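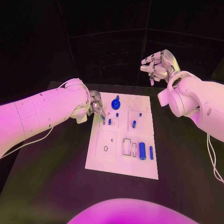

Call for Musicians: Woltstead Jazz Workshop Residency

The Woltstead Jazz Workshop is looking for 5 players for its spring residency in March 2023. We need piano, upright bass, drums, trombone and one reed player who doubles on clarinet. The group will rehearse and record a suite by Jannik Reuter, written for sextet, with the composer on guitar.

Rehearsals take place at the Sedik Rooms and run for nine days. Most days start at ten and finish by four. There is one public concert at the end, followed by a day of recording.

Each player gets a fee of $900, paid within 30 days of the concert. We also cover a shared apartment near the rooms and lunch on rehearsal days. Travel is not covered. The piano is a grand, tuned before the first rehearsal. A drum kit is provided, but bring your own cymbals. Bass players should bring their own instrument and bow.

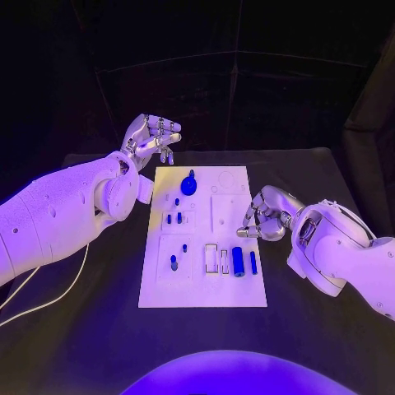
You should read well and be comfortable with odd meters. Two of the movements are in seven and the slow one has no chord changes written out. Previous recording experience is useful but not required. Students may apply if they are 18 or older.

To apply, send two recordings with you as a soloist, at least one of them with a rhythm section. Phone recordings are fine. Add a short note on who you have played with and whether you can attend every rehearsal. We can't take players who need to miss a day.

Malte Albers handles applications and will answer questions about the parts. Write to him at Woltstead Jazz Workshop, P.O. Box 3855, or leave a message at the Sedik Rooms front desk.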